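Does a display cabinet earn its place in a shared study loft? Interior Environments project, final report

Our group was asked to judge whether the furniture plan for the loft, costed at $2,267, would do what the Trinder proposal claims. The proposal says mixed storage and soft decoration "encourage longer stays". I went in doubting that and I still do. We had 45 survey responses, which is thin for a building with 300 registered users, and most came from people who already liked the place. 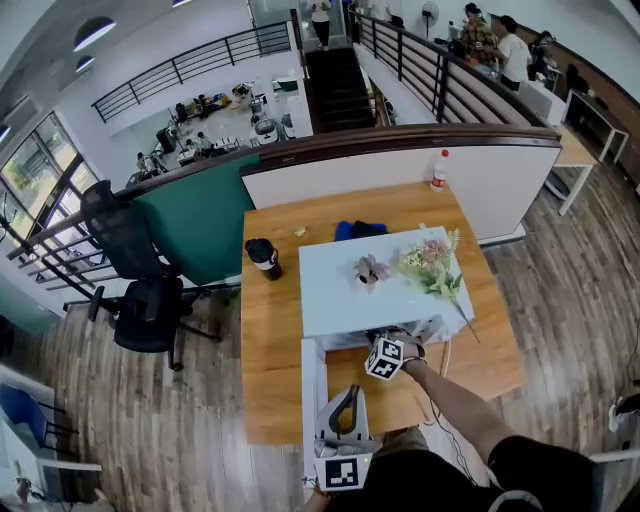 Last changed: 25 Aug 2023

The white box with the drawer takes up a great deal of a work table. Artificial flowers lie across its top, a mauve one and a pink and cream bunch, while a tumbler and a bottle get what is left at the edges. Respondents rated the flowers highly for colour. Whether colour keeps anyone in a chair is another matter, and the survey never asked.

Lighting was the weaker half of our data. The Mindach app gave two different readings at the same spot, so I have left the figures out of this version.
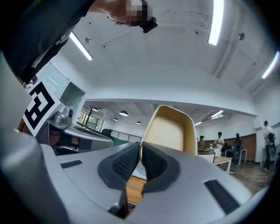
Seating got one paragraph in the proposal, and it relies on the Orlandini checklist, which scores a chair by its shape and material. We found the checklist easy to fill in and hard to believe. Light matters too: there are long fluorescent tubes on the white ceiling and black dome pendants further back, with daylight from a window as well, and the checklist has no box for any of it. Fanava's version does, but we got hold of it in March, after the survey had closed.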